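Seswood handheld gripper trials — meeting notes
25 August 2026

Present: Julián Pastor, Rocío Aguirre, Ga-eun Baek, Benito Marín
Apologies: Corrado Mazza

1. Notes from last time
Agreed with one fix: the cuff change was Benito's idea, so his name goes on it.

2. Gripper comparison
Rocío went over the trials of the two handheld sets, Illden and Linano. She was very happy with the Illden pair! We now have 2,569 Illden recordings and 2,262 from Linano, and the Illden set is ahead on reach tasks, mostly thanks to the rigid shell over the back of the hand. Julián asked if that was the shell or just more practice. Fair point — the order of the sets will be swapped for the next round.

Ga-eun likes the strap across the fingers and wants it kept as it is. Benito finds it tight after 20 minutes and would like a second hole.

3. Window tasks
We spent the most time on this one. Windows ask for both hands up high, a wide grip, and a good view of the marker cubes the whole way through, so they are a great test for tracking. 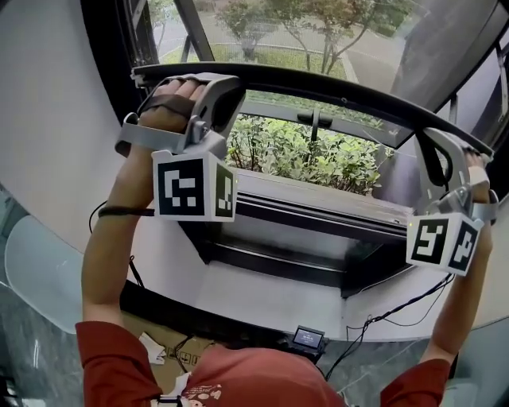

Julián would like overhead work to count for more in the final score. Rocío agreed, as long as table tasks stay in. Benito brought up the cables, which he wants clipped closer to the forearm so they don't swing across the markers. Ga-eun has clips from the Montes order and will try them on both sets.

Tracking dropouts: 33 logged on window tasks, nearly all with one cube turned away from the head camera. Ga-eun thinks a marker on a third face would fix most of them. Everyone was keen to try it.

4. Controllers
The new firmware starts up much faster, and pairing both hands in one go is a joy. Still open: the clock offset between left and right. Corrado sent a note asking for raw logs before he changes anything.

Actions
Rocío — swap the set order, redo the task sheet
Ga-eun — cable clips, third marker face
Benito — strap with second hole
Julián — new scoring draft, raw logs to Corrado

Next meeting: same room, once the clips are on.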